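About Matubbar Supper Club

Hi, and welcome! I started Matubbar in my own kitchen in Wilarville, with one decent pot and a phone list of neighbors who liked to eat. 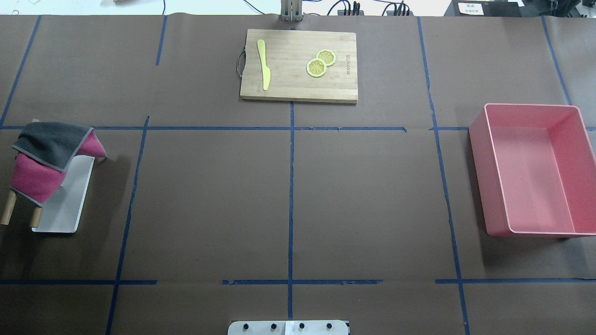 Brown paper and blue tape on the big table.

I grew up on Ulidon Street, over a bakery, so I was never going to end up in an office. I tried it for a while (insurance, very beige) and cooked on weekends until the weekends took over. The first supper was for six people and I burned the rice. They all came back the next month anyway, and I still think about that!

These days we cook every Sunday in the old Trumar feed store, two blocks from the river. We can seat 96 if everybody keeps their elbows in. The menu changes with whatever the farms bring me – lots of greens in spring, then squash until you're sick of it. I do a meat dish and a bean dish every week, and there's always soup.

We also teach. Our beginner classes cover knives, stocks, bread and how to rescue a sauce, and around 200 people have come through them so far. You don't need to bring anything except an apron and maybe a container for leftovers.

We close for most of June so I can sleep and fix the oven door. The rest of the year, doors open at 5:30 p.m. and supper is on the table at six. Come hungry, and tell me about allergies when you book, please – not when the soup is already in front of you.

Recent posts
Soup stock from scraps
What to do with too much squash
Beginner bread: new class times
Booking for large groups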